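Galería: la encimera de madera y el fregadero doble, siete meses después

Texto y notas de Jeanine Prins

Cuando publiqué la primera entrada sobre la cocina de Skomthorpe recibí bastantes mensajes de gente encantada con la idea de poner madera maciza junto al agua. Yo no lo estaba tanto, y sigo sin estarlo del todo. El folleto de Skodach prometía una superficie que "envejece con nobleza", frase que en mi experiencia suele querer decir que habrá manchas y que la culpa será del cliente. Así que prometí volver a los 7 meses y enseñar la cocina en uso, con el estropajo a la vista y los paños colgando.

Algunos datos para quien llegue nuevo. La encimera costó 700 euros sin contar el corte para el fregadero, que se cobra aparte y que en el presupuesto aparecía en letra pequeña. El aceite es de la marca Zestine: 50 euros el bote, y el fabricante recomienda una mano cada pocas semanas. He cumplido a medias. El fregadero doble de acero inoxidable lo eligió la propietaria, la señora Kļaviņa, que quería dos senos a toda costa. Le pregunté para qué y me contestó que siempre había tenido dos. No insistí.

Mi duda principal era el rincón del fregadero, donde acaba todo: el jabón, los estropajos, las botellas, la taza que alguien deja a medio camino. Los catálogos resuelven este problema fotografiando la cocina con un limón y nada más. Me interesaba ver cuánto sitio queda cuando cada cosa está en el lugar donde de verdad se usa.

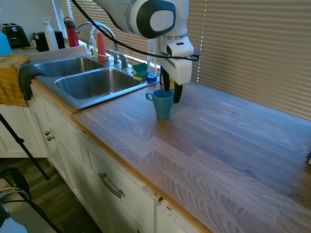
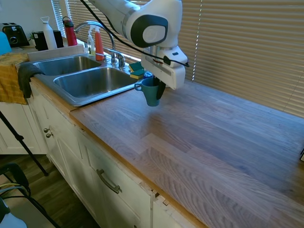

La taza verde azulada junto al fregadero doble, con el asa hacia el lado del agua. En las dos tomas, los estropajos verdes y amarillos detrás y los paños mostaza y gris oscuro en la parte delantera.

Sobre la taza: es de cerámica y pesa lo suyo. En la primera foto está apoyada en la madera; en la segunda cuelga justo por encima, agarrada por el borde, y se le ve la sombra corta en las tablas. Me habían dicho que sobre un tono claro se notaría cada cerco de café. Con el aceite al día, los cercos salen con un paño húmedo. Sin el aceite al día, ya veremos.

Sobre los paños: en la memoria del proyecto figuraba una barra lateral para colgarlos. La barra existe, en un cajón. Los paños viven en el borde del fregadero y de la encimera, y sospecho que ahí vivirían aunque instaláramos 5 barras. Lo que me preocupa es el canto de la madera, que pasa horas debajo de una tela que rara vez está seca del todo. De momento no he notado hinchazón al pasar la mano. Lo anoto aquí para poder desdecirme en la próxima revisión.

Sobre el grifo: cuello alto y monomando, cromado. Bonito, sí. También salpica más de lo que admite la tienda si se abre de golpe, y el agua va a parar a la junta trasera. Repasé esa junta una vez en primavera y volveré a hacerlo en otoño. Quien no quiera repasar juntas debería pensar en otro material, por mucho que el vendedor asegure que la suya es "para siempre".

Sobre el fondo: la planta pequeña sigue verde, cosa que no esperaba, y la tostadora negra de dos ranuras ha resistido todos mis intentos de mandarla a la despensa. Las botellas de agua, la blanca y la roja, se quedan por allí porque es donde se dejan al llegar. Yo habría puesto un estante. La propietaria dice que los estantes cogen polvo, y en eso le doy la razón.

¿La volvería a recomendar? A quien cocine a diario y acepte el aceite, quizá. A quien la quiera por las fotos de catálogo, le pediría que pasara antes una semana con una tabla de muestra al lado de su propio fregadero. Skodach las presta si se piden por escrito, aunque la mía tardó lo suyo en llegar.

Próxima revisión de la galería: noviembre, con la junta trasera repasada.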